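Unit 6 – Suspend, Resume and Saved State on Game Consoles
Revised 24/05/2022

6.1 Power states

A console has more than an on and an off state. In suspend, the processor stops, most of the board loses power, and memory is kept alive so the game can pick up at the same instruction. In full shutdown, memory is lost and only what was written to storage survives.

The course console, the Candora, has 2 low-power modes. Light suspend keeps the network chip awake for downloads. Deep suspend turns it off.

6.2 What the game must do

On a suspend notice the game has 90 milliseconds to finish. In that time it should:
- stop audio
- close open file handles
- mark all server sessions as stale

It should not start a full save. A save in Climstead, the sample game used in the labs, takes 152 milliseconds, and a write that runs past the limit leaves a damaged file.
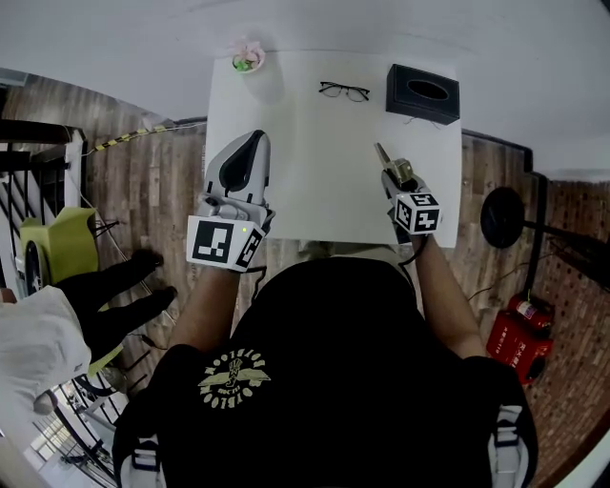
On resume, the order of work matters. The clock is read first, then the controller list, then the network. A game that reads the network first may send a request with an old time stamp, and the server will reject it. Controllers may also have changed during suspend, so player slots must be matched again before input is accepted.

6.3 Saved state and version changes

A suspended game holds its old code in memory. If a patch is installed during light suspend, the game must be closed and started again. The Achari engine handles this with a version number at the head of each save block – see the October notes for the layout. Hullico tools print this number with the "head" command.

6.4 Lab work

Run Climstead, suspend it during a level load, and log the resume order. Repeat with one controller removed. Hand in both logs and a short note on any difference between them.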